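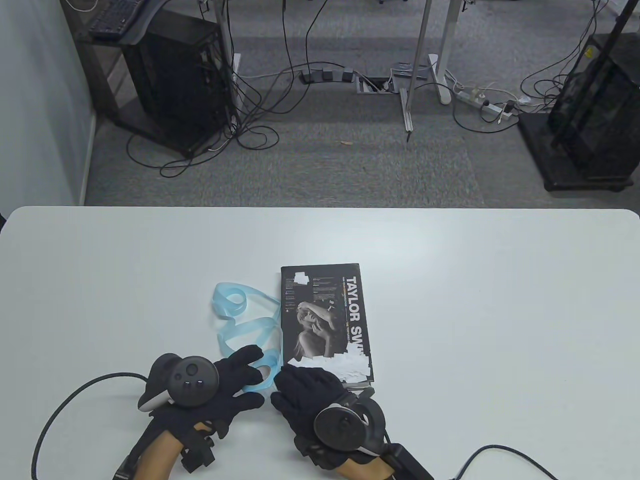
Riltik Hellora fixed-height work table: review

Reviewed by Valtteri Manninen
June 26, 2023

The Hellora is the plainest table in the Riltik range. It has a white rectangular top with rounded corners and four legs, and it does not fold, tilt or rise. Riltik sells it for craft rooms, reading rooms and small offices. I bought the review table at the normal price in May and have used it since for packing, sorting paper and general desk work.

Assembly

The table arrives in one carton. The legs attach to plates already fixed under the top, with four bolts per plate. The hex key supplied is too short to give much leverage, and a full-size key from a toolbox made the job easier. Total assembly time was 30 minutes, including unpacking. The printed instructions show the leg plates in the wrong orientation in the second drawing. The fourth drawing is correct and should be followed instead.

The bolts needed a further quarter turn after the first week. They have not moved since.

Stability

Stability was checked by placing a 30 kg load at the centre of the top and then at each corner. No permanent sag could be measured with a steel rule laid across the surface. With the load at a corner, the top dips slightly and recovers when the load is removed. Sideways movement is more noticeable. Writing quickly or rubbing out pencil makes the table sway a little along its long side, and pushing it against a wall cures this. The Laaksonen table I used before was stiffer in this direction, but it was also a good deal heavier and had a crossbar at knee height.

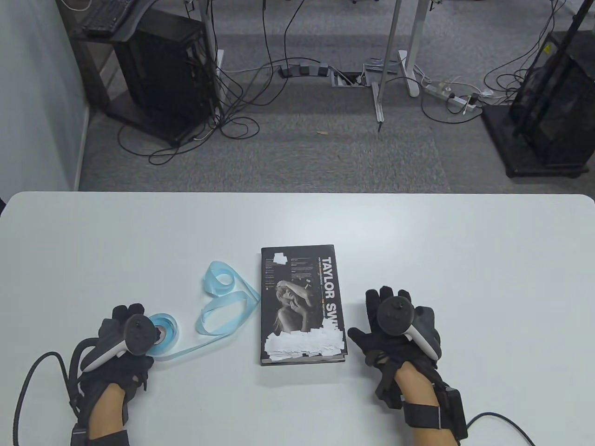 The feet adjust by hand. They turn smoothly but have no lock nut, so they drift if the table is dragged across the floor. Lift it when moving it.

Surface

The finish has very little shine. Under a ceiling light there is no glare strong enough to interfere with reading, and glossy covers and photographs can be looked at without shifting position. The pale colour makes dark thread, pencil dust and crumbs easy to find.

For wear, I rubbed one patch near the back edge with a dry cotton cloth for 2,000 strokes. The patch could not be told apart from the rest of the top afterwards. Pencil came off with a damp cloth. Ballpoint needed washing-up liquid and left a faint line, visible only from a low angle. Red food colouring left for an hour did not stain. I did not test solvents or hot pans, and Riltik advises against both.

Edges and corners

The rounded corners are comfortable to walk past in a narrow room. They are less useful for anyone who squares up large sheets against the corner of a table, and a separate cutting mat is needed for that work. The front edge is eased enough that forearms can rest on it for a long session.

Clamps need some care. A Merari desk lamp clamp held well at the side, but at the back the rail under the top gets in the way of the lower jaw. 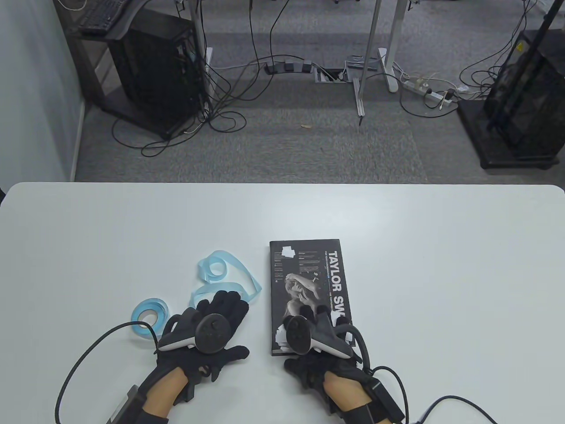 Can the top be replaced without buying a new table?

Riltik sells the top separately, with the leg plates already fitted, and the old legs bolt straight on. The guarantee on the replacement is 3 years, the same as for the full table.

Verdict

A sound general work table with a good surface and average sideways stiffness. The short hex key and the faulty drawing should be corrected. Buyers who need to fix a vice or use the corners as a square should look at the heavier Laaksonen model.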